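## 4. Setting up the two-arm cell

I'm assuming you've already done section 3 and both arms power up without complaining. If they don't, go back, because nothing below will make sense! 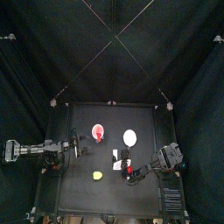 So, with the power sorted, we can get the cell squared up. I do this every time the table gets bumped (and it gets bumped a lot).

1. Hit stop on both arms and wait for the joints to lock. Keep a hand off the cables while you do it.
2. Check the brackets along the far edge of the table, corners first, then the center one. Finger tight plus a quarter turn. I stripped one in August by getting carried away.
3. Pluck the two crossed wires. They should feel equally taut. If one's gone slack, re-tension it at its far-corner bracket.
4. Tug the side curtains straight and re-seat the clamps up high. A sagging curtain will catch the right arm's shoulder sooner or later.
5. Measure between the arm bases. Mine is 802 mm and I'm happy with anything down to 790.
6. Open the left gripper and jog it out over the table, fingers level, pointing at the other arm. Save that as `LEFT_READY`.
7. Bring the right arm in on the diagonal, angled down, and close it on a test piece. Save that as `RIGHT_HOLD`.

**Caution:** jog one arm at a time. Fares Chidiac and I tried both at once to save a minute and spent the afternoon swapping a wrist cover.

**Note:** leave slack in the cable loop under the left arm. Some 265 mm of hang works for me. Any tighter and it pulls at the base when the arm stretches out.

8. Scatter a few small things on the black top, mix up the shapes, and run `pick_check`. If you get error 41, it's nearly always step 5, so measure again before you touch the Stolar config file.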